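Household Packaging and Unprompted Recall of Product Names
Gwion Gape
April

This site uses cookies to improve your reading experience. By continuing you accept our cookie policy.

3. Materials and Procedure

3.1 Households

The survey was carried out in Girnness and Eynon, two towns with similar housing and one large supermarket each. Of the 619 households contacted by mail, 211 returned a complete booklet. Booklets with a missing consent page were dropped before coding. Renters were slightly underrepresented in Eynon, and the weights given in Appendix B correct for this.

Each booklet asked the main shopper to write down, from memory, the names of goods kept in the bathroom and the kitchen. Shoppers were told not to leave the table while writing. A second page asked for the main color of each package. Spelling errors were accepted if two coders agreed on the intended name.

3.2 Package color

Colors were coded with the Wurkix chart, which has 20 color groups. Packages with more than one main color were given up to three codes, in order of printed area. White was coded only when it was part of the design – bare caps and lids were left out. Red, blue and white were treated as separate codes even where they met on one label (Figure 2).

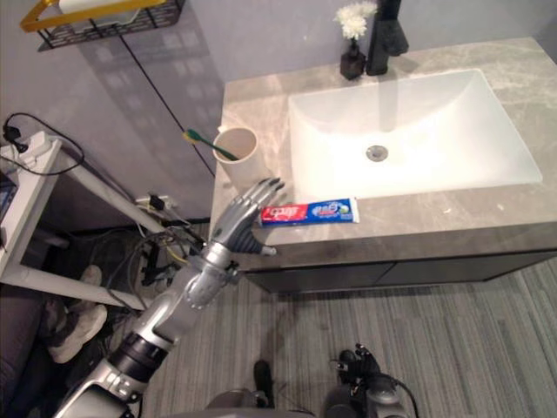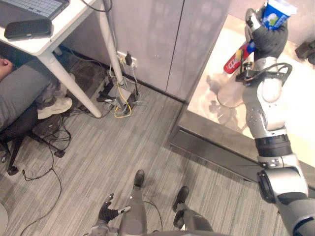 Figure 2. Everyday packaging with red, blue and white coloring. First image: toothpaste tube on a bathroom counter. Second image: blue and white cup and red container with white lettering.

3.3 Follow-up interviews

We interviewed 55 shoppers by phone after the booklets were coded. The interviewer read back each name and asked when the product was last bought. Answers such as "a while ago" were entered as missing. The Braltosby recall scale was then given in its short form, without the two items on advertising, which had confused older shoppers in the pilot.

Recall scores were compared between rooms within the same household. Goods bought by another member of the household were kept in the main analysis – removing them changed the size of the room effect but not its direction.

Last updated: April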